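3. Do water-saving lessons change what children do at home?

3.1 What earlier studies claim

Most published reports on water lessons in primary schools end on a hopeful note. Children are taught about rivers, rain and taps, they fill in a quiz, and their marks go up. The authors then say that the lessons will cut waste in the home. We find this step hard to accept. A child who can write that a running tap wastes water has shown that she can remember a sentence. Whether she turns the tap off while brushing her teeth is a separate matter, and in the reports we read it was seldom measured at all.

Where home behaviour was looked at, it was nearly always through a diary kept by the child or a form signed by a parent. Both have known faults. Children want to please their teacher, and a diary handed in for a grade will tend to say what the teacher hopes to read. Parents fill in forms late, from memory, and often all the days in one sitting. Bouazza raised this problem in her notes on the Bragança classes and suggested that diaries be checked against the household meter. Her advice has been quoted often and followed rarely.

3.2 The school programme

The Julto water pack was used by 78 pupils in Bragança over one term, starting in March. It has five lessons: where tap water comes from, how much is used in a day, leaks, washing and cooking, and a last lesson in which pupils make a poster for the kitchen wall. The teachers followed the pack closely, apart from the leak lesson, which two of them shortened for lack of time. A second group of classes, taught from the Storwood science book, had the usual unit on the water cycle and no lesson on saving water.

Homes in both groups were asked for meter readings at the start and end of the term. We had hoped for readings every week, but this proved too much to ask of families. Homes without their own meter, mostly flats with a shared supply, were left out of the meter work and kept in the diary work. This means that the two sets of homes are not the same, and we ask readers to bear it in mind when comparing them. 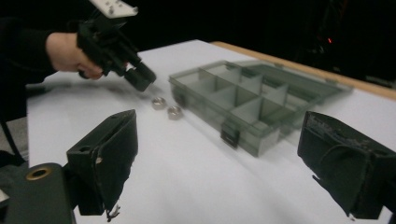 Figure 3. Hand-held gripper above a tabletop.

The diaries from the Julto classes look very good. Pupils wrote of shorter showers, full washing machines and buckets put out for the garden. Taken alone, they would support the kind of finding that fills the earlier reports. The meter readings are much less clear. Some homes used less water by the end of the term, some used more, and the spread within each group was wider than any gap between the groups. We can't say that the lessons had no effect. We can say that an effect as large as the one in the diaries should have shown up on the meters, and it did not.

Several things could hide a small saving. The weather grew warmer during the term and gardens were being watered. One home recorded 1695 litres in a single week while a pond was being filled, and we removed that week before comparing the groups. We also don't know who was at home or for how long. A family with grandparents staying will use more water whatever the child has learned, and we did not ask about visitors.

3.3 The question of habit

Supporters of the pack may reply that habits take longer than a term to form. This may be so. The same argument, though, can be used to defend any programme whose results are weak, and it ought to come with a date by which a change is expected. The Galusia guide for teachers, which is now given out with the pack, speaks of "lasting change" without saying how long the change should last or how anyone would know that it had come about.

There is also the matter of who controls the water in a home. A child of nine does not choose the washing machine, fix the dripping tap or decide when the lawn is watered. Bouazza puts it bluntly in a letter to us dated 10/25/21: "We teach the person in the house with the least say and then measure the whole house." We think she is right, and it follows that the meter may be a harsh test. Yet if the child's share of the saving is too small for the meter to pick up, schools should stop telling parents that their bills will fall.

We don't argue that the lessons should be dropped. Pupils enjoyed the leak lesson in particular, and several teachers asked to run it again. It's worth knowing where water comes from even if no litre is saved by knowing it. Our complaint is with the claim printed on the front of the pack, for which we could find no support in our own readings or in the studies it lists. Section 4 sets out a longer trial with monthly readings, in which parents take part in the leak lesson alongside their children.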